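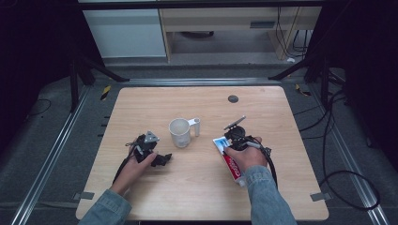 Filed under: Robot Learning / Teaching by Demonstration

3.2 Collecting the demonstrations

Figure 2. Demonstrating the bathroom set with a hand-held gripper in each hand: a tube of toothpaste at the right gripper, and the white cup standing on the table.

We had started out, as many groups do, by steering the two arms from a distance, with the demonstrator seated at a pair of control handles and watching the arms work across the room. It was a perfectly good way to learn what the arms could do, and we remain fond of it, but it was slow going and it made people timid. A person who would drop a tube into a cup at home without a second thought would creep toward it, stop, back off and try again, and all of that hesitation went straight into the recordings. For the study reported here we therefore put the grippers into people's hands and let them do the job themselves, at their own pace and with their own small habits left in.

Each demonstrator held one gripper in the left hand and one in the right and worked over a table with rounded corners, placed between two metal rails (Figure 2). The grippers are wired, and it took us longer than we would like to admit to find a comfortable way to lead the cables. We settled on letting them fall toward the demonstrator's side of the table, where they stayed clear of the cup for most of the motions we cared about. People did still feel a tug now and then when reaching far across, and we asked them simply to carry on when this happened, unless an object was knocked over.

The instruction given for the bathroom set was deliberately plain: put the toothpaste in the cup. We did not say which hand should do the lifting, or whether the other hand should steady the cup, and the variety that came back was a pleasure to look through. Some people held the cup by its handle from the start. Others left it alone until the very last moment, and a few moved the cup to meet the tube, which had not occurred to any of us when we wrote the task sheet. Rozália Procházka, who ran most of the October sessions, kept notes on these differences as she went, and her notes became the basis for the strategy labels used in Section 4.

In total we kept 305 demonstrations of this task. A further 53 were set aside, mostly for gaps in the gripper signal, and in a smaller share of cases for a tube that slipped out of the fingers and landed off the table. We did keep the recordings in which a slip was caught and put right — they show the policy what recovering looks like, and the version trained without them (Clarkum, in our naming) did noticeably worse once the cup had been nudged out of place. The version trained on everything we kept is called Sundau throughout the rest of the paper.

One last practical matter deserves a mention here. New demonstrators were given time to play with the grippers before we recorded anything, with no task set and no one hurrying them along. The fingers close a little later than a person's own fingers would, and it takes some patience before that delay stops being a bother. We let each person decide when they felt ready to begin.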